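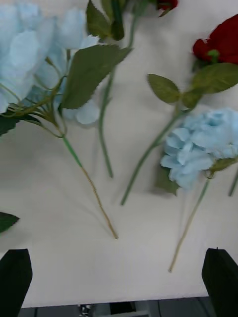

Artificial stems on the sorting table, November

Dear Derek Cheetham,

Thank you again for your patience with us this fall – it has been a busy stretch, and I wanted to give you a proper account of how the silk flower reuse project is coming along. Your grant of $1000 has gone a long way, and we still have $114 of it set aside for wrapping paper and twine.

Wasteo passed along 500 used stems from event halls, and every one has to be looked over before it can go into an arrangement. Hydrangeas and roses are the easiest to place, and I must say the red roses get asked for everywhere we go! We have delivered to 13 care homes so far, and the thank-you notes have been lovely to read.

Leaves are slower going. Plenty of greenery comes to us separate from its flower, so we lay the sprigs out on the white tables and match them up by shade and size as best we can. 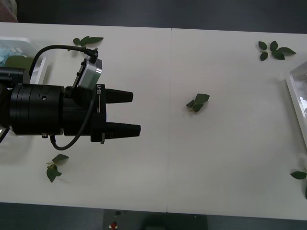 Plans for the winter

Prukik has offered us shelf space through the spring, and I would dearly like to use it for the larger blooms, which crush so easily. We also hope to start a small repair afternoon for stems with missing leaves.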